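Zirkari — Waschzettel-Wörterbuch Deutsch/Koreanisch

Version 2, Stand April

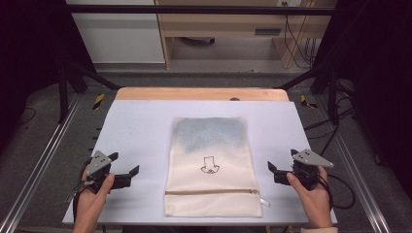 Wäschenetz mit Reißverschluss, cremefarben

Hallo und schön, dass du reinschaust! Zirkari ist meine kleine Wortliste rund ums Waschen: Pflegehinweise, Stoffnamen, Flecken, Waschmittel. Angefangen habe ich, als ich in Cheon vor der Maschine meiner Vermieterin stand und kein einziges Programm lesen konnte (der Wollpulli hat es nicht überlebt).

Was drin ist
3095 Einträge, davon 734 mit Beispielsatz. Alles in einer Datei, zirkari.tsv, UTF-8, Tabulator als Trenner. Spalten: de, ko, wortart, beispiel, quelle.

Was fehlt
Leder und Daunen sind noch dünn. Bei "Feinwäsche" und "Schonwaschgang" streiten Mi-kyung Moon und ich weiter — im Moment stehen beide Varianten drin. Bei über 30 Einträgen ist die Quelle leer, die trage ich nach.

Mitmachen
Fehler bitte als Issue melden, gern auch nur ein Wort. Dialektformen nehme ich auch, dann aber mit Ort dazu!

Danke an Ankica Radonjić fürs Korrekturlesen und an Seul-gi Do für die ganzen Fleckenwörter.

Lizenz: CC BY 4.0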